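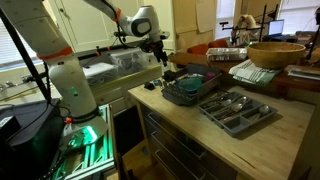 Dish rack and cutlery tray on the island, salad bowl parked on its towel.

Putting the Dishes Away, and Other Things We Postpone

Mon 22 July

A dish rack is supposed to be a waiting room. In most kitchens it's a long-term residence, and the same bowl and cup live there until they're called up for breakfast, get rinsed, and go straight back. I kept a teal bowl on that schedule from February until quite recently. The cupboard had forgotten it.

What follows is what has worked in my kitchen. Yours may have better manners.

The rack

Empty it before you cook, while the water is coming to a boil. You're standing there anyway. If you wait until after dinner you'll be stacking wet plates on dry ones, and then all of them are wet and you get to do it again tomorrow.

Gray plastic racks hide grime beautifully, and that's why people buy them. Turn yours over once in a while and look at the feet. Then fill the sink with hot water and a cup of white vinegar, put the rack in for 90 minutes, and go at the corners with an old toothbrush. Label the toothbrush. I won't go into how I learned that.

Small cups go at the edge, upside down and tilted a little so the rim doesn't seal against anything. Bowls lean. A bowl set flat on its rim will keep a puddle of steam under itself all night.

The cutlery tray

Take the whole tray out of the drawer and set it on the island when you put silverware away. It's faster than feeding forks into a half-open drawer with your hip, and you'll see the crumbs. There are always crumbs. Where they come from in a drawer that holds only clean things is a question for somebody with a degree.

Wash the tray when it's out. Dish soap, warm water, a bottle brush for the ends of the compartments. Dry it completely before the knives go back or you'll get those little brown freckles on the blades.

Give the big serving spoon a compartment to itself. If it shares with the teaspoons it will end up on top of them crosswise, and the drawer will jam on the one day you have company. I had a Stuvov tray with 2 long slots and one tiny one meant for, I think, toothpicks. It now holds screwdrivers in the garage and we're both happier.

The wooden salad bowl

Never soak it. Wipe it out with a damp sponge and a drop of soap, rinse quickly, dry it with a towel, and then leave it on a folded dish towel for a few hours before it goes in a cupboard. A towel under the bowl also saves the counter, if your counter is wood too and you're fond of it.

When the inside starts to look chalky, rub in food-grade mineral oil and leave it overnight. Don't use olive oil. It goes rancid, and then every salad tastes like an old candle - a good one, maybe, but still a candle.

Butcher block

Same oil, more of it. Sprinkle coarse salt on the stains first and scrub with half a lemon. Wipe, let it dry, then oil with the grain. My Kivov cart came with a leaflet telling me to do this monthly. I do it when the top looks thirsty, or when my mother-in-law has announced a visit.

Foil over a baking tray

Crimp the long sides first, then the short ones. Write what's under it on a piece of masking tape, with the day. You believe you'll remember. You'll be peeling up corners by Thursday like everybody else.

Drawer pulls

Dark metal pulls collect butter. Damp cloth, a little soap, dry right away. If one spins, open the drawer and tighten the screw from the inside before it falls off in your hand with the drawer full.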